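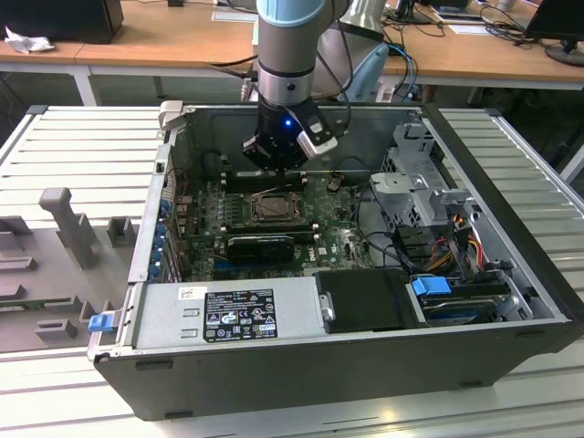 Every few months somebody publishes a piece saying an old office tower is all the computer a normal person needs. Buy a retired Dell, put some memory in it, done, eighty bucks and you're set for years. I've read a lot of these. I've also bought a few of the computers, and I have some doubts.

The first doubt is the price. The one everyone quotes is for the box with nothing done to it. My last one was $80 from a surplus dealer out in Hetitthorpe, and by the time I had memory, a drive and a fresh tube of thermal paste I'd spent another $90. That's still less than a new machine. It's also more than double what the headline said, and I never see the second number in the headline.

The second is the word "tested." What does tested mean? I asked Surstead Surplus once and the reply said the unit "powers on to logo." Fine. A toaster powers on too. I want to know if every memory slot works, and if the thing will run for an afternoon with all of them filled. The only way I've found to learn that is to do it myself, at home, after the return window has started ticking.

I will say something nice about Dell's insides, and I don't say nice things about Dell often. The blue plastic is a good idea. If a part is blue, you're probably meant to touch it: the column of clips down the back where the expansion cards go, the tab sticking out at the end of the power supply. I've owned fancier cases where getting one card out meant a screwdriver, a flashlight and some language.

Lay the tower on its side, panel off, and most of it explains itself. Memory slots in a row by the processor, graphics card below, power supply in its metal box past that. 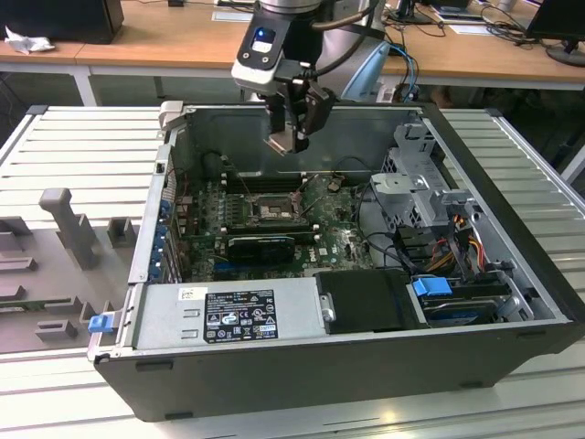

Which brings me to coolers. The advice on the Guseo forum is that you should always pull the cooler on a used machine and replace the paste, no exceptions. Should you? I've done it on every one I bought and I couldn't swear it made a difference on more than one of them. Old paste looks terrible. Looking terrible isn't the same as not working. If your temperatures are okay, I'd leave it alone, and I realize that will get me emails.

If you do take it off, do your memory while it's off. There's more room for your fingers and you can press straight down on the sticks. Both ends need to click. I don't trust one click.

As for those little bottles of Sombatkul contact cleaner that people swear by, I bought one in February and used it on a stick that wasn't being detected. Then it was detected. But I'd also taken it out and put it back in, so who knows? The bottle says it's good for 2,000 applications. I'm at 14 and I don't see myself getting there.

I'm still going to buy another tower, by the way. My sister-in-law needs something for email and taxes, and I can't in good conscience tell her to spend laptop money on that. I'll just be telling her the second number first.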